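Engineered plank over screed - expansion gap at 7 m run?
Faltcombe Self Build Forum > Floors and Screeds

groutline
Ground floor refurb, open plan, screed down since March. I intend to float a light oak-look engineered plank over 2 mm underlay. The longest run is 7 m, parallel to the boards. The supplier (Semaan) says a 10 mm gap at the perimeter and no intermediate joint. My fitter wants a T-bar across the middle. I do not want a T-bar across the middle. Who is right?

damp_meter
Depends on the board. Most engineered planks are stable along their length and move across it, so the dimension that matters is the width of the room, measured at right angles to the boards. What is that?

groutline
Just under 5 m.

damp_meter
Then I would follow the supplier. 10 mm all round, including at door linings, pipes and the hearth. Undercut the linings. A floor that is pinned at one lining will lift somewhere else.

oldjoist
Disagree. The supplier is not the one who comes back when it peaks. I have taken up two floors laid to the maker's limit with no break, both over heated screed. Is yours heated?

groutline
Yes, wet system, water at 35 C maximum. Floor probe limited to 27 C.

oldjoist
Then fit the bar, or glue the boards down. Floating over heating is the worst of both: an air layer under the board and more movement above it.

damp_meter
Gluing down is a fair option. The bar is not needed at 5 m across. What does matter is the moisture reading of the screed before you start. Has it been tested, or has it been left for a few months and assumed dry?

groutline
Tested with a box hygrometer, 72% RH after three days. The heating was run up and back down before that.

damp_meter
That is fine. Under 75% is the usual figure for timber.

stiltwalker
One point not raised so far: rugs. If the heating is on, a thick rug holds the heat in and the boards below run hotter than the rest. The probe will not pick this up unless it is under the rug. Flat, thin mats are less of a problem than deep pile with a rubber backing.

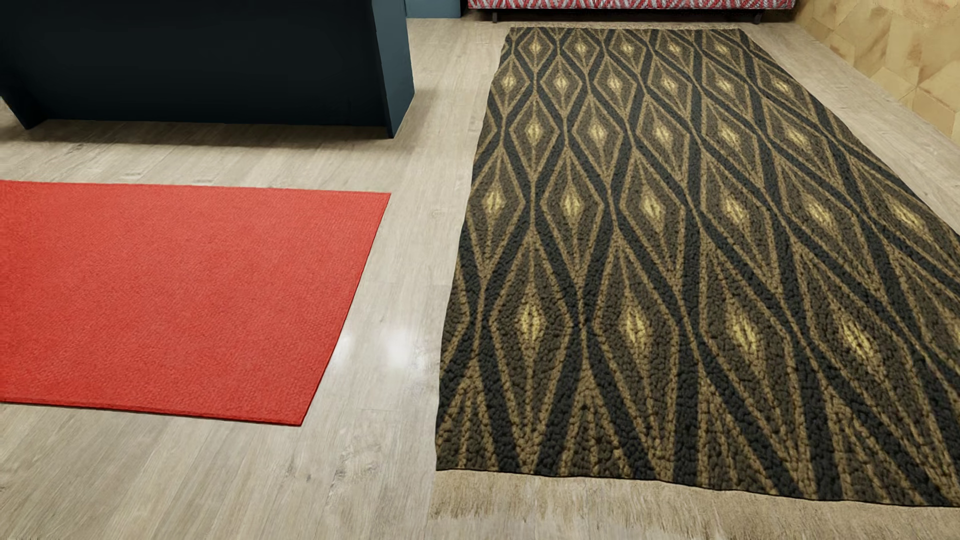
Settings I used for the heat output
1. Take the clear floor only. Leave out anything under fixed furniture.
2. Count thin rugs at half output.
3. Count thick rugs as nil.
4. Compare the total with the heat loss of the room. Ours came to 856 W available against 1,090 W needed, so we added a radiator.

oldjoist
Half output for a thin rug is a guess. It depends on the tog value, and few sellers give one.

stiltwalker
It is a guess, yes. I would sooner guess low.

damp_meter
The usual advice is to keep the total of floor covering plus rug under 2.5 tog. The engineered board and underlay will use up a good part of that before any rug goes down.

groutline
Useful, thanks. I have priced the Stiridico adhesive for gluing down and it adds a fair amount, but it removes the underlay. Fitter still wants the bar. I have told him 12 mm at the edges and deeper skirting.

oldjoist
12 mm is better. Get it in writing from Semaan that the warranty stands without the bar.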